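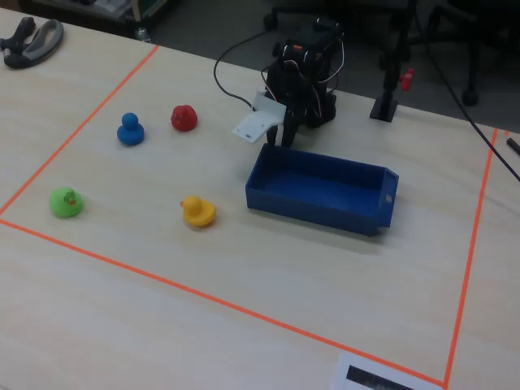 Bath toy sorting: notes for the August newsletter

Rubber ducks hold water long after the bath is drained, and the Stondport toy library takes in more of them than any other item. Donated ducks are now handled in one pass, at a single table, inside a taped area.

Orange tape sets the limits of the work area. Anything outside it is treated as unsorted. Ducks go down one of each colour: blue, red, green and yellow. The tray stays inside the tape and starts empty.

Before a duck goes in the tray, squeeze it over a white cloth. Grey or black specks mean mould inside, and the duck is thrown out. Clean ducks are rinsed, dried for 9 hours on a rack and bagged by colour, 20 to a bag. Faded face paint is acceptable. Split seams are not.

Trays are washed at the end of each session. Use a plain tape that lifts off wood without leaving glue, and replace it when the corners start to curl. The next intake is 125 toys from Skarow.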